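# Liveaboard Pre-Charter Inspection: MV Caltus

Home port Kulludville. Checklist with surveyor's comments, for charter agents and trip leaders.

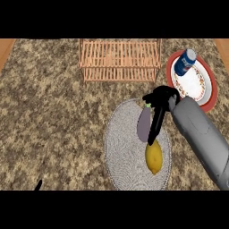 *Reading time: 4 min*

March 22, 2020. Inspected alongside at the Bastos fuel dock, Kulludville, by Salvador Mota. Attending for the vessel: Florêncio Cordeiro, chief engineer. Vessel afloat, generators running, no guests on board. Underwater hull not examined.

Key: **S** satisfactory, **D** deficiency, **N** not checked, **R** recommendation only. Items marked D must be closed before guests embark.

## 1. Documents

- [x] Certificate of inspection, current and posted: **S**
- [x] Station bill posted on all guest decks: **S**
- [ ] Crew list matches crew on board: **D**. One deckhand on board not listed. Corrected list to be sent to the agent.
- [x] Drill log: **S**. Entries are legible and signed. Last abandon-ship drill was held under way with the tender launched.
- [x] Medical oxygen provider cards: **S**. Both dive guides and the cook.

## 2. Lifesaving equipment

- [x] Life rafts, service date and hydrostatic release: **S**. Port raft lashing was led over the release instead of through it. Re-rigged during the visit and rechecked.
- [x] Life jackets, guest cabins: **S**. Sixteen adult jackets for 16 berths, lights and whistles fitted.
- [ ] Life jackets, muster station: **D**. Locker holds adult sizes only. The operator accepts guests from age ten, so child sizes are required or the booking terms must change.
- [x] Ring buoys: **S**. 4 in place, two with lights.
- [x] EPIRB: **S**. Self-test passed. Battery and release in date.
- [ ] Flares: **D**. Hand flares expired. Parachute rockets in date. Replacement set on order through Grumomton, delivery to be confirmed.

## 3. Fire

- [x] Portable extinguishers, charge and tag: **S**
- [x] Smoke detectors, cabins and corridor: **S**. Each head tested with aerosol. Cabin 6 slow to respond, cleaned and retested, normal.
- [ ] Detector in camera room: **D**. None fitted. Guests charge lithium batteries here overnight. A detector connected to the wheelhouse panel is required. Until then, charging is limited to hours when a crew member is in the room, and the night watch is to enter each round in the log.
- [x] Fixed system, engine room: **S**. Cylinder weights per service tag. Pull handles labeled. Vent closures move freely.
- [x] Emergency escape, lower deck: **S**. Hatch opens from both sides without a tool. Stowed towels removed from the ladder trunk.
- [ ] Galley fire blanket: **R**. Present, but mounted behind the range. Move it to the door side.

Comment: Mr. Cordeiro asked whether a battery-powered household detector is acceptable in the camera room as a temporary measure. Accepted for the first charter only, in addition to the attended charging rule.

## 4. Dive deck

- [x] Compressor intake clear of exhaust: **S**. Intake is on the upper deck, forward of the funnel. Check again with wind astern.
- [x] Air analysis report: **S**. Copy kept with this list. Sample taken after 915 running hours.
- [ ] Nitrox analyzer: **D**. Two units on board gave different readings on the same cylinder. Replace both sensors and recalibrate. No nitrox to be issued until done.
- [x] Cylinder visual inspection stickers: **S**. Spot check, starboard rack only.
- [x] Cylinder hydrostatic dates: **S**. Same rack.
- [ ] Cylinders, port rack: **N**. Bungee and gear crates in front. Crew to check and report.
- [x] Oxygen kit: **S**. Cylinder almost full. Demand valve and free-flow mask both tested.
- [ ] Dive ladder, starboard: **D**. Lower hinge pin is bent and the retaining clip is missing. Port ladder may be used alone if the briefing says so.
- [x] Recall device: **S**. Tested in the water from the platform.

## 5. Tenders

- [x] Kill cords: **S**. Both engines stop when pulled. Spare cord in each boat.
- [x] Propeller guards: **S**
- [ ] Radio, tender 2: **D**. Receives but does not transmit. Handheld to be carried meanwhile.
- [x] Fuel tanks secured: **S**
- [ ] First-aid box, tender 1: **R**. Contents complete, box not watertight. Replace lid seal.

## 6. Accommodation and guest areas

- [x] Handrails, outside stairs: **S**. Tight under load.
- [ ] Non-slip strips, stair to sundeck: **D**. Top two treads worn smooth.
- [x] Shower water temperature: **S**
- [x] Emergency lighting, corridor: **S**. Stayed on for the full test period with main power off.
- [x] Porthole deadlights, lower cabins: **S**. All close and dog down. One wing nut stiff, greased.

## 7. Closing the list

1. Photograph each corrected D item and send it to the surveyor with the item number.
2. The captain signs the corrected list. An unsigned list does not clear the vessel for guests.
3. The ladder and the nitrox analyzer need a second visit. All other D items can be closed by photograph and invoice.
4. The port cylinder rack is reported by serial number, with hydrostatic date beside each.

Second visit to be arranged through the Bastos dock office. Access is needed to the dive deck, the camera room and the wheelhouse panel, with shore power connected.

Signed: S. Mota, surveyor
Received for the vessel: F. Cordeiro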